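Two Nights in Noltham: A Visit to a Sketch Comedy Festival Where I Paid for My Own Parking

Noltham is the kind of town that puts its festival on the sign at the city limits, right under the elevation. The elevation is 103 feet. The festival is the Noltham Sketch and Improv Weekend, and in July it fills two theaters, the back half of a bowling alley and, on the second night, a former shoe store with one working restroom.

I have been meaning to go for years. I used to write sketches, in the sense that I had a folder called Sketches, and most of the people I started out with have passed through Noltham at some point on their way to a sitcom or a dental practice. A-yeong Jin did both shows there in the same summer she got her first staff job, and when I told her I was finally driving up she sent back a single piece of advice: eat before you get there.

I did not eat before I got there.

The main house is the Pristell, a movie theater from the days when a movie theater needed a balcony and a lady to guard it. The seats have been redone. The lobby has not. There is a long glass counter where the candy used to be, and it now holds programs, earplugs and a stack of T-shirts in sizes small and enormous. A weekend pass got me a wristband and a tote bag. Inside the tote bag was another wristband, for the bowling alley, which runs its own system and is apparently not on speaking terms with the first one.

Opening night had 18 acts on the bill. I want to be fair to a bill with 18 acts on it, so I will say that the first five were very good. A duo from Ohio did a piece about two men trying to return the same lawn mower that had the balcony stamping its feet. A woman in a brown suit did eight minutes as a funeral director with an upsell problem. Then came a run of sketches that began with somebody sitting at a desk and somebody else walking in for a job interview. I have written that sketch. Everyone has written that sketch. Four in a row is a lot of interviewing for one evening, and none of the applicants were hired.

The host was a tall, unhurried man billed only as Damen, who filled the gaps between groups with stories about his years in the road company of a musical he declined to name. He got a bigger hand than half the acts. By the second act break people were coming back from the lobby early so they wouldn't miss him, and you could see the groups in the wings doing the math on that.

Late shows are at the bowling alley, which keeps the lanes open. You learn to hear a punch line through a strike. Some of the improv teams fought it and some of them folded it in, and the ones who folded it in had a much better night. The nachos there cost what a paperback costs and have a similar texture.

I spent the next morning walking the town. Noltham has a river, a hardware store with a cat in it, and a used bookshop where I found three memoirs by people I'd watched on television as a kid, all signed, all two dollars. The man at the register told me the authors come for the festival, bring a box of books and don't like to carry the box home. One of the three was inscribed to somebody named Gary, with love. I bought that one.

Afternoons are for panels. I went to one on getting an agent, where nobody on stage agreed about what an agent does, and one on the sketch shows of the eighties and nineties, which was the best hour of the trip. A retired prop buyer talked about having to find a live goose, a dead goose and a goose of uncertain status for the same taping. A former cue card man demonstrated how to flip a card without making a noise, then had the front row try it. The front row was terrible at it. Questions ran long, and were mostly from men who had taped everything off the air and wished to discuss the tapes.

The room was hot, by the way. Take the aisle.

On the second night I got to the shoe store early because I'd been told to see Do. I assumed this was a typo in the program. Do turns out to be one performer, a small woman with a very large voice, who has been doing the same character since 2000 – a regional weather presenter whose marriage is falling apart along with the cold front. It is 40 minutes with no props except a pointer. I laughed until the man next to me offered me his water. She has been on television twice, both times as a nurse, and if anybody reading this casts things for a living, please go and sit in that shoe store.
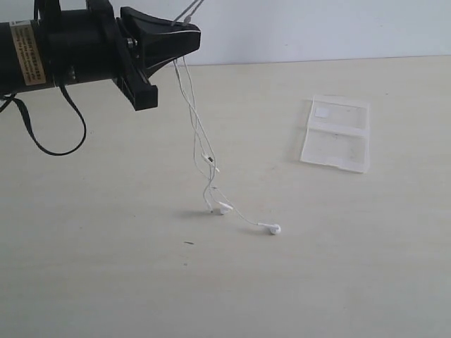 The closing gala was back at the Pristell, with every group from the weekend invited to do three minutes, a limit that was treated as a kind of opening offer. The lawn mower duo came back with a sequel. The funeral director came back with a coupon. Damen changed his jacket. I was up in the balcony by then, next to two college kids who had a whole theory of comedy and explained it to me during the quiet bits: the performer should be blank, all in matte black, no face, nothing to tell you when to laugh. The kids then laughed harder than anybody at a man whose entire act was falling off a stool.

The gala let out a little before midnight. Everyone goes across the street afterward to a bar that is much too small for it, and I stood on the sidewalk with a soda and met a woman who had driven nine hours to see her nephew play the back end of a cow. She thought he was the best thing in it. She showed me the program, where he had the last credit on the page, and she had underlined him.

A few notes if you're going. Buy the weekend pass, as single tickets for the Pristell are gone by noon. The lot behind the bank is free until six in the evening, at which point it becomes the most expensive real estate in the county. Bring cash for the bowling alley. The motel by the highway is clean and the ice machine sounds like a man moving out. Passes for next summer go on sale in the spring, and I've already asked A-yeong if she wants to split a room. She says she'll come if I drive and if we stop for dinner first.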